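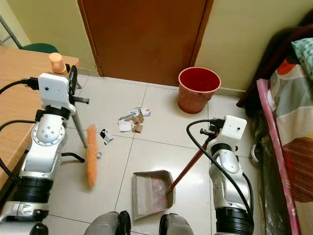 事業報告/共用室の清掃と備品の見直し

中間報告書
提出先:ビヴェン助成基金 フランス・ファン・ヘッケ様
提出者:学習館オヤラ 館内環境担当 ウリアナ・ジンチェンコ
提出日:2019年11月5日

1. 報告の範囲

前回の報告以降に行った作業と支出、次の期間の予定をまとめます。対象は学習館オヤラの1階にある自習室、工作室、廊下、物置です。2階は床材の張り替えが終わっておらず、今期は手をつけていません。2階については6の項に短く書きました。

申請書で挙げた目標は、利用者が自分の使った場所を自分で片づけて帰れるようにすること、そのための道具と置き場所を各部屋に用意することでした。前回の報告では道具の購入までをお伝えしました。今期は置き場所、手順、ごみの分け方を扱っています。

建物は1884年に建てられたもので、部屋ごとに床の高さも扉の開く向きも違います。同じ道具を同じ並べ方で置けば済むだろうと当初は考えていましたが、自習室で決めた配置が工作室ではそのまま使えませんでした。予定より時間がかかった主な理由はここにあります。

2. 自習室

自習室はタイル張りの床に淡い黄緑色の壁、茶色い木の扉という部屋です。明るい色の木の机に緑の椅子を合わせてあります。机と椅子は以前からのもので、今回の助成では買い替えていません。

掃き掃除の道具は、灰色の細い金属の柄にオレンジ色の穂先がついたほうきと、暗い赤の長い柄がついた灰色の金属のちりとりです。ごみ箱は赤いプラスチック製で、口が丸く開いた、ふたのない形を選びました。これまで使っていたふた付きのごみ箱は、ふたを開ける手間を嫌って横にごみを置いていく人がいました。入れ替えてからは、横に置かれたごみを見ていません。

この部屋で床に落ちるのは、丸めた紙、白いカード、段ボールの切れ端、菓子などの包み、透明な袋の類です。土や砂は入口のマットでほとんど落ちます。小さくて軽いものが多く、穂先を強く払うと机の下へ飛んでしまいます。手順書の案では「壁から中央へ大きく掃く」としていましたが、次のように改めました。

・椅子を先に机の上か壁ぎわへ寄せる
・机の下から手前へ、短く掃き出す
・集めたものは床の中央に一か所にまとめる
・袋やフィルムは先にちりとりへ入れる
・残りを掃き入れ、ごみ箱へ空ける
・ちりとりとほうきを掛け具に戻す

袋やフィルムを先にする順番は、ティーネ・コスケラの提案です。薄い袋はほうきの風で逃げやすく、最後に残すと何度も追いかけることになります。先に取ってしまえば紙や段ボールは一度か二度で入ります。案内を出した当初は細かすぎるという声もありましたが、そのまま残しました。

ちりとりは三面に立ち上がりのある形です。前に使っていた浅いものより、持ち上げたときに中身がこぼれにくくなりました。柄が長く、腰を曲げずに使えることも年配の利用者には好評です。難点は縁の金属がタイルに当たる音で、隣で読書会をしている時間帯には気になるという意見が出ています。縁にゴムを貼ることを試していますが、貼った分だけ床との間に段ができ、細かいごみが下に入ります。まだ結論は出ていません。

ごみ箱の位置についても検討を続けています。扉の前は目につきやすく、帰りがけに捨てやすい一方、扉を大きく開けるときには動かす必要があります。机の脇に移した週は、ごみ箱に気づかずに紙くずを机に残していく人が増えました。壁沿いで扉から見える場所を探していますが、幅木のところに配線が通っていて、今のところ置ける場所が限られます。次の期間に配線の覆いを付け替え、その後で決めます。

机の上の扱いも決めました。コップやペン立てなど小さなものは置いたままでよく、掃除の前に机を空にすることは求めません。申請時の計画では「机上を空にする」としていましたが、これを守ろうとすると、掃除を始めるまでに時間がかかり、結局掃かずに帰る人が出ました。机の拭き掃除は週の終わりにまとめて行い、そのときだけ空にします。

3. 工作室

工作室は自習室より床のごみが多く、種類も違います。木くず、糸、糊の固まったもの、切り落とした布などが出ます。自習室と同じほうきでは木くずが穂先に残り、次に使うときに落ちるという問題がありました。工作室には毛の硬いほうきを別に置き、柄に青い布テープを巻いて区別しています。

使い分けは思ったほど定着していません。道具掛けが両方の部屋の間の廊下にあり、戻すときに入れ替わるのが原因でした。今期の途中で廊下の道具掛けをやめ、それぞれの部屋の中に掛け具を付けました。取り付けはヴェイッコ・ペルトネンが担当しました。古い壁は表面の漆喰が弱く、最初に打った掛け具が抜け落ちています。下地の木を探し直したため、自習室の掛け具は当初の予定より窓寄りになりました。工作室は柱に直接留めています。

工作室では分別の箱も試しました。紙、布、その他の三つに分けたところ、布の箱に糸くずと糊のついた紙が混ざり、後で仕分ける手間が増えました。現在は、再利用できる大きさの布だけを棚の籠に入れ、それ以外はまとめて捨てる方式です。再利用の基準は「手のひらより大きいもの」としました。講座の講師からは基準が甘いという意見もいただいています。籠はすぐにいっぱいになるため、月末に中身を見直しています。

作業台の下にはこれまで古い材料が積んであり、掃くことができませんでした。講師の方々と相談し、使う予定のあるものに名前を書いた札を付け、札のないものを処分しました。処分の前に掲示を出し、持ち主を待つ期間も取っています。掲示に気づかなかったという申し出が一件あり、捨てた額縁の材料について代わりのものを用意しました。次に同じことをするときは、講座の冒頭でも口頭で知らせます。

4. 廊下と物置

廊下には以前、道具掛けのほかに傘立て、掲示板、返却本の箱が並んでいました。道具掛けを外したことで、傘立てを入口側へ寄せられるようになりました。雨の日に濡れた傘を持って奥まで歩く人が減り、モップをかける範囲も入口の周りで済んでいます。

物置は、今期もっとも人手がかかった場所です。奥の棚から、数え直しもされていない洗剤の容器、柄の折れたほうき、穂先のないモップが出てきました。使えるものは棚の手前へ移し、ラベルの読めない洗剤は市の回収に出しました。柄だけが傷んでいたほうきについては、納入元のズルツカに柄の交換ができるか問い合わせています。先方の回答は、同じ太さの柄の取り扱いがあれば可能というもので、見本を送って返事を待っているところです。

棚には品名を書いた札を貼りました。札は日本語と絵の両方です。絵はパルヴィーン・バットが描いています。新しく来た利用者が、係に聞かずに替えのごみ袋を見つけられるようになりました。ごみ袋は大きさが二種類あり、自習室の赤いごみ箱には小さいほうを使います。大きい袋をかけると口の部分が余って中へ落ち込むため、札に「小」と大きく書き足しました。

5. 利用者への案内

手順書は一枚にまとめ、部屋ごとに内容を変えて貼っています。初版は文字が多く、読まれていませんでした。二版では文を短くし、道具を戻す場所の図を上に置きました。

案内の会を開き、参加者は10人を超えました。会では説明を短くし、残りの時間で掃き方を試してもらいました。床に紙くずと段ボールの切れ端を置き、ほうきとちりとりで集めてごみ箱に入れるまでを一通り行います。参加者がつまずいたのは、ちりとりの先を床に付けたまま少しずつ後ろへ引くところでした。片手でほうき、片手で長い柄のちりとりを持つと、ちりとりの先が浮きやすくなります。柄を体の側へ少し倒すと先が下がることを伝え、手順書の三版にも加えました。

参加者から出た意見のうち、対応したもの、または検討中のものを記します。

・ほうきの掛け具が高くて届かない。→ 自習室は低い位置に付け直しました。工作室は柱の形の都合で未対応です。
・白いカードが使うものか捨てるものか分からない。→ 忘れ物用の箱を机の端に置き、迷ったらそこへ入れることにしました。箱の中身は月末まで保管します。
・ちりとりに残った細かいごみをどうするか。→ ごみ箱の内側に軽く当てて落とします。強く当てるとごみ箱が倒れるので、足を添えるよう案内しています。
・掃除の時間に音楽をかけたい。→ 読書会の時間と重なるため見送りました。
・ちりとりを洗ってもよいか。→ 工作室の流しで洗えます。拭いてから掛けてください。

このほか、夕方の利用者から、自分より前の時間のごみまで片づけている気がするという意見がありました。これは当方でも気づいていた点です。昼の利用者は席が空くとすぐに次の人が来るため、掃かずに帰ることが多くなります。昼の終わりに一度、係が床を見て回る時間を設けましたが、係が来ると利用者が掃除を任せてしまうという別の問題も出ました。見て回る時刻をずらしながら様子を見ています。

6. 2階について

2階の床の張り替えは、下地に傷みが見つかり、工事が延びています。2階の二部屋に入れる予定だった道具は、箱に入れたまま物置の上段に保管しています。工事は本助成とは別の予算によるもので、本事業への追加の支出はありません。

張り替え後の床は木になる予定です。自習室で使っている金属のちりとりをそのまま使うと、床に傷が付く恐れがあります。2階分についてはプラスチック製への変更をズルツカに相談しています。価格の差はわずかで、申請額の範囲に収まる見通しです。変更が固まりましたら、届けを別にお送りします。

7. 支出

今期の支出は合計1415ユーロです。主な内訳は、掛け具と取り付け材料、工作室用のほうき、棚の札、手順書の印刷、古い洗剤と材料の処分費です。領収書の写しは別の封筒で送りました。

当初の計画と違う点が二つあります。一つは掛け具の買い直しです。漆喰から抜けた掛け具は曲がっており、再使用できませんでした。もう一つは印刷費で、手順書を二度改訂したため予定を超えています。超えた分は、廊下の道具掛けの塗り直しを取りやめた分で補いました。費目の間での移動は申請要領の範囲内と理解していますが、必要な手続きがあればお知らせください。

配線の覆いの費用は今期に含めていません。館の修繕費から出すことで合意しています。

8. 協力団体との関わり

近くの貸しスペース「リキク」から、掛け具の付け方と手順書を見せてほしいという依頼があり、図面と三版の写しを渡しました。リキクは新しい建物で壁の事情が違いますが、道具を部屋の中に置くこと、ごみ箱をふたなしにすることは取り入れるそうです。代わりに、先方で使っている利用後の確認表をもらいました。項目が18あり、当館で使うには多いと感じています。必要なものだけを抜き出した短い表を、工作室で試すつもりです。

9. 次の期間の予定

11月のうちに自習室の配線の覆いを付け替え、ごみ箱の位置を決めます。ちりとりの縁のゴムについては、薄手の素材をもう一種類試し、それでも下にごみが入るようなら元の状態に戻します。その場合は読書会の時間と掃除の時間が重ならないよう、部屋の予約の側で調整します。

工作室の掛け具は、柱の低い位置に留められる金具を探しています。ペルトネンが手持ちの材料で試作し、使えるようなら購入は行いません。

手順書の四版では、部屋ごとの違いを表に出し、共通の部分を短くします。案内の会ももう一度開きます。前回は夕方の利用者が中心だったため、次は昼の時間に合わせます。会の担当はコスケラとバットです。

2階の道具の搬入は工事の終わる時期によります。工事の側から日程が示されしだい、改めてご連絡します。

10. お願い

2階分のちりとりの材質変更について、事前の承認が必要かどうかをご教示ください。必要な場合は、ズルツカの見積書を添えて申請します。

また、視察の希望日がありましたらジンチェンコまでお知らせください。工作室の講座がある日は作業台を動かせませんので、物置と作業台の下をご覧になる場合は講座のない日をお勧めします。自習室は開館中いつでもご覧いただけます。

添付
・手順書三版(自習室用、工作室用)
・掛け具の取り付け図
・支出明細書
・案内の会で出た意見の一覧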